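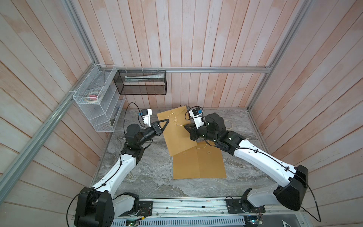 *Brown envelopes on the worktop, Tultden*

# About Relura

We read council papers so that more people can join in with what's decided in them. All of them, front to back, including the appendices with the tiny maps! Then we write up what they say in everyday English and send it out on a Friday morning to 1,957 households and businesses in Tultden, Fistholm and the villages along the valley road.

Relura began as a single sheet of paper about the Fistholm ferry timetable. The council had put the changes out for comment in a document of 275 pages, and the part that mattered to anyone trying to get to work was a table near the back. We copied out the table, added the closing date and the address to write to, and pinned it up at the landing stage and in the baker's. People asked for the next one, so we did the next one, and we've been at it ever since.

Local government is far more interesting than it's given credit for. Market pitches, library hours, who empties the bins behind the high street and how often, whether the swimming baths can stay open through February – it's all in there, and it's all decided by people you can write to, or go and sit in a room with. We love it, and we'd like you to love it too (or at least to know when the meeting is).

## What we do

Most of our time goes on the weekly letter. It covers full council, planning, licensing and transport, and it always gives the closing date for comments at the top, in bold. If a report refers to another report we go and find that one as well, and if we can't find it we ring up and ask.

We also run:

- a lending shelf of old local plans and street maps, free to borrow for a month
- evening sessions on how to speak at a planning meeting
- a phone line on weekday mornings for questions about forms, notices and rates
- the Wilczyńska Reading Room, above the old seed merchant's in Tultden, where anybody can come in and use the big table

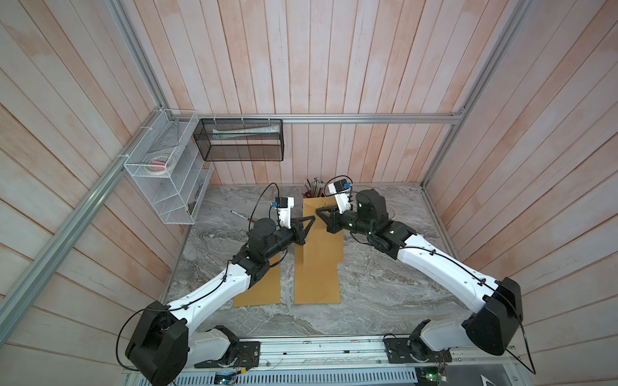

One reader wrote to say that she had lived in Fistholm most of her life and never known you could ask a question at full council, and that when she finally did – it was about the ferry waiting room – three neighbours she'd barely spoken to stood up and asked one too. She wanted to know if we could print the rules for questions every month. We now do, on the back page, in large type.

Letters like hers shape a good deal of what we cover. When we asked last winter which subjects you wanted more of, 1,933 replies came back, and buses won by a mile, followed by housing and then, to our delight, drains. So there is now a drains column, and it's a cracker.

We don't back candidates and we don't tell you how to vote. Where we think a report is badly written we say so, and where we've got something wrong we print the correction in the same place and at the same size as the mistake.

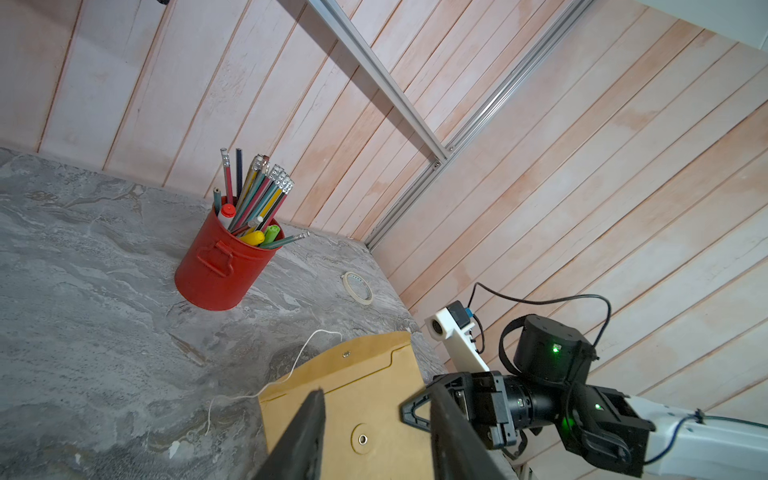

**MONEY AND STAFF**

Relura is a not-for-profit company with four staff, all part-time. The letter is free by email. Paper copies are paid for by those who can afford a subscription, and the rest comes from small adverts by local shops and tradespeople. We take no money from the council, from developers or from political parties. Our accounts are in a blue folder in the Reading Room and you're very welcome to leaf through them.

**GET IN TOUCH**

Drop in, ring the morning line, or put a note through the door. If you've had a notice you can't make head or tail of, bring it along – we'd be glad to see it, and there's usually tea. The door sticks a bit, so give it a good push.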